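Skuvura Computer Repair and Upgrades: Frequently Asked Questions

Last updated Jul 5, 2026

Do I need an appointment?

No. You can bring in a desktop or laptop any time the shop is open. If you want to sit down with a technician and talk through an upgrade, please book ahead using the contact form, and allow 20 minutes.

What should I bring with me?

For a laptop, bring the charger. For a desktop, bring only the tower. We have our own monitors, keyboards and cables. If the computer has a password, we will ask you to type it in at the counter or to set a temporary one. Please take out any discs, memory cards and USB sticks before you come.

How much does it cost to have a computer looked at?

There is a flat inspection fee, posted at the counter and on the Prices page. If you go ahead with the repair, the fee comes off the final bill. If you decide against it, you pay the fee and take the computer home.

How long will it take?

Most inspections are finished within 2 working days. Repairs depend on parts. Memory and drives are usually on the shelf. Laptop screens and hinges are ordered in and can take up to 9 working days. You will get a text message when the part arrives and another when the computer is ready.

Will I lose my files?

Most repairs don't touch your files, but we can't promise that a failing drive will last through the work. Please back up anything you care about before you drop off. If you can't, tell us, and we will quote for a backup before anything else is done.

Do you look at my files?

No. We open a file only when the job calls for it, such as checking that a recovered document opens, and we ask you first. Backups made during a repair are erased 8 days after pickup. If you want yours erased sooner, let us know when you collect.

Is my computer too old to upgrade?

It depends on the board more than on the age. Some older desktops have free memory slots and take a new drive without trouble. Some newer laptops have the memory soldered in place and can't be changed. Send us the model number and we will tell you what it takes.

Should I add memory or replace the drive?

If the computer is slow to start and slow to open programs, and it still has a spinning hard drive, replace the drive first. If it starts quickly but drags once you have a lot of browser tabs open, look at memory. We check both during the inspection and write the results on your quote.

Can I buy the parts myself and have you fit them?

Yes. You pay labor only. We check that the part suits your computer before we start, but the warranty on it stays with the seller. Memory should be bought as a matched pair where the board supports it. Leave parts in their packaging until you get here.

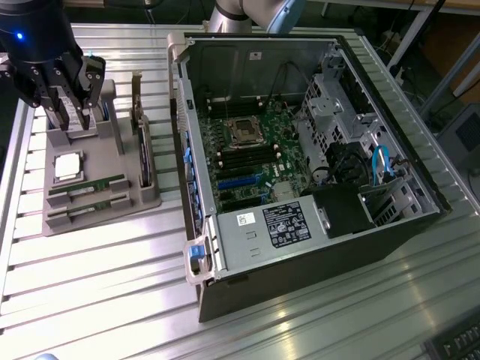

Can I have my old parts back?

Yes, if you ask at drop-off. Otherwise we keep them until you have collected the computer and then send them for recycling. Old drives are wiped or destroyed before they leave the shop.

What warranty do you give?

Labor is covered until the end of the January after your repair, or for 20 weeks, whichever is longer. Parts we supply carry the maker's warranty, and we handle the claim for you. Spills, drops and power surges are not covered.

Who do I contact about a repair in progress?

Reply to the text message you got at drop-off and include your ticket number. Questions about bills go to Mahtab Ghorbani in the office, through the contact form.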